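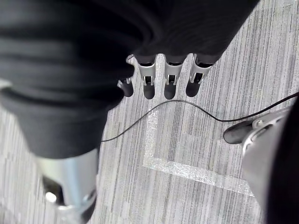 3장. 채소 저장고 설치와 첫 사용

분류: 생활·주방 > 사용 안내 > Prondura 저장고
읽는 시간 8분 | 공유 11 | 댓글 2

이 장은 Prondura 채소 저장고를 포장에서 꺼낸 뒤 처음 채소를 넣을 때까지의 순서를 다룹니다. 벽걸이 선반 키트를 함께 구입한 경우에는 5장을 먼저 읽으십시오. 부품 이름은 1장의 부품표를 따릅니다.

3.1 설치 장소 정하기

1. 바닥이 평평하고 직사광선이 들지 않는 곳을 고릅니다. 다용도실이나 북쪽 베란다가 무난합니다.
2. 뒷면과 벽 사이를 손바닥 하나가 들어갈 만큼 띄웁니다. 옆면은 가구에 붙여도 됩니다.
3. 전원은 벽면 콘센트에 바로 연결합니다. 멀티탭에 전열 기구와 함께 꽂지 마십시오.
4. 앞쪽 조절 다리 두 개를 돌려 수평을 맞춥니다. 문을 반쯤 열어 두었을 때 저절로 움직이지 않으면 수평이 맞은 것입니다.

주의: 세탁기 옆에 놓을 때는 급수 호스가 전원선에 닿지 않게 하십시오. 전원선이 눌리거나 꺾인 상태로 본체를 밀어 넣으면 피복이 손상될 수 있습니다.

참고: 운반할 때 본체를 눕혔다면 세운 상태로 하룻밤 두었다가 전원을 켭니다.

3.2 내부 준비

1. 선반과 서랍의 고정 테이프를 모두 떼어 냅니다. 아래 서랍 안쪽 레일에도 짧은 테이프가 하나 붙어 있습니다.
2. 서랍을 빼서 미지근한 물과 중성 세제로 씻고 완전히 말립니다. 식기세척기에는 넣지 마십시오.
3. 가습 물통에 물을 400밀리리터 채워 왼쪽 홈에 끼웁니다. 딸깍 소리가 날 때까지 밉니다.
4. 전원을 켜고 '채소' 단추를 길게 누릅니다. 표시창에 8이 나타나면 손을 뗍니다. 공장 출하 온도인 8도라는 뜻입니다.
5. 빈 상태로 반나절 가동합니다. 이때 팬 소리가 평소보다 크게 날 수 있으며 고장이 아닙니다.

첫 가동 중에 나는 플라스틱 냄새는 문을 열어 두면 빠집니다. 하루가 지나도 냄새가 남으면 서랍을 다시 씻으십시오.

3.3 처음 넣을 채소 사기

처음에는 저장고를 가득 채우지 말고 서랍마다 절반쯤만 넣는 것이 좋습니다. 온도가 자리를 잡기 전에 많은 양을 넣으면 안쪽과 바깥쪽의 차이가 커집니다.

1. 배추, 무, 당근처럼 오래 두는 채소부터 고릅니다.
2. 잎채소는 뿌리 쪽이 마르지 않은 것을 고르고, 잎 끝이 물러 있으면 피합니다.
3. 무거운 것을 장바구니 아래에 두고 상추와 깻잎은 마지막에 올립니다.
4. 흙이 묻은 채소는 다른 채소와 따로 담습니다.
5. 계산을 마치면 차 안에 오래 두지 말고 바로 집으로 가져옵니다.

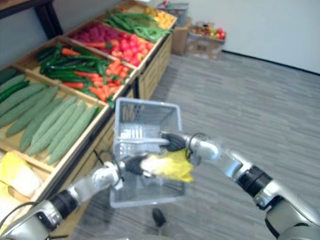

그림 3-1. 나무 상자 채소 진열대와 장바구니, 배추.

참고: 김장철인 11월에는 배추를 한꺼번에 사는 가정이 많습니다. 통배추는 아래 서랍에 두 포기까지만 넣고, 나머지는 신문지에 싸서 서늘한 곳에 세워 두십시오. 절인 배추는 이 저장고에 보관할 수 없습니다. 소금물이 서랍 레일에 닿으면 녹이 생기며, 이 경우의 수리는 보증 대상이 아닙니다.

3.4 손질과 넣기

배추와 양배추

1. 상한 겉잎만 떼어 냅니다. 멀쩡한 겉잎은 그대로 둡니다.
2. 밑동이 아래로 가도록 세웁니다.
3. 반으로 자른 것은 단면에 랩을 밀착시키고 위 서랍에 따로 넣습니다.

무와 당근

1. 잎과 줄기를 바짝 잘라 냅니다. 무청은 같이 넣지 말고 따로 데쳐 두십시오.
2. 씻지 않은 상태로 종이에 싸서 아래 서랍 뒤쪽에 눕힙니다.

잎채소

1. 물에 씻었다면 물기를 털고 마른 천 위에 펴 둡니다.
2. 구멍이 뚫린 봉지에 넣고 입구를 느슨하게 접습니다.
3. 위 서랍에 한 겹으로 놓습니다. 두 겹 이상 겹치면 아래쪽 잎이 눌려 먼저 무릅니다.

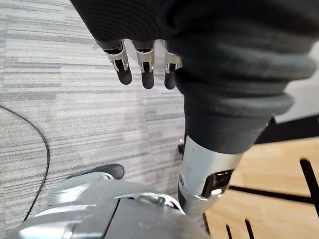
그림 3-2. 줄무늬 카펫과 검은 케이블, 로봇 손가락.

같이 두지 않는 것: 사과, 배, 잘 익은 토마토, 감자, 양파. 사과 한 알만 들어 있어도 시금치 잎이 며칠 안에 누렇게 변할 수 있습니다. 감자와 양파는 저장고 밖 어두운 곳에 서로 떨어뜨려 둡니다.

주의: 뒷벽의 송풍구 앞에는 아무것도 놓지 마십시오. 송풍구에 닿은 잎은 얼거나 마릅니다. 봉지가 송풍구에 달라붙으면 표시창에 'F' 표시가 깜박이는데, 봉지를 치우고 문을 닫으면 잠시 뒤 사라집니다.

3.5 습도 조절

서랍 앞면의 미닫이로 습도를 맞춥니다. 왼쪽 끝이 가장 건조하고 오른쪽 끝이 가장 습합니다.

- 잎채소: 오른쪽 끝
- 배추, 무, 당근: 오른쪽에서 한 칸 안쪽
- 고추, 가지, 오이: 가운데
- 마늘: 왼쪽 끝

서랍 천장에 물방울이 맺히면 미닫이를 한 칸 왼쪽으로 옮기고 다음 날 다시 봅니다. 한꺼번에 여러 칸을 옮기면 어느 쪽이 맞는지 알기 어렵습니다. 장마철에는 물통을 비워 두어도 됩니다. 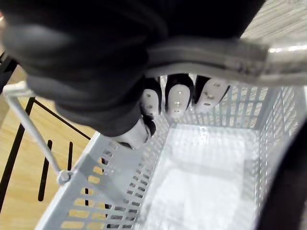 사진=Henrique Seixas / Warnbridge 제공

3.6 점검과 청소

1. 매주 한 번 서랍을 끝까지 빼서 무른 잎을 골라냅니다.
2. 물통의 물은 남아 있더라도 일주일마다 새로 갈아 줍니다.
3. 문 고무는 젖은 천으로 닦고 마른 천으로 한 번 더 닦습니다. 알코올은 쓰지 마십시오.
4. 탈취 필터는 가동 시간이 2,000시간이 되면 교체합니다. 표시창에 초록색 점이 켜지며, 교체 후 '채소'와 '잠금' 단추를 동시에 누르면 꺼집니다.

필터는 Bastos 규격의 얇은 형을 사용합니다. 두꺼운 형도 끼워지기는 하지만 덮개가 들떠 소음이 납니다.

3.7 자주 생기는 증상

문이 잘 닫히지 않는다: 위 서랍이 레일 끝까지 들어갔는지 확인합니다. 서랍을 살짝 들어 올리면서 밀어야 마지막 홈에 걸립니다.

바닥에 물이 고인다: 물통이 비스듬히 끼워졌거나 배수 마개가 빠진 경우입니다. 전원을 끄고 물을 닦은 뒤 마개 위치를 확인하십시오.

무에 싹이 난다: 설정 온도가 높습니다. 표시 숫자를 두 단계 낮추고 싹은 잘라 냅니다.

위 방법으로 해결되지 않으면 문 안쪽 스티커의 제품 번호를 적어 Ullomville 고객 상담실로 문의하십시오. 고장 접수 절차와 보증 조건은 7장에 있습니다.

개정: 2025년 9월 21일, 한국어판 검토 Oľga Jurčo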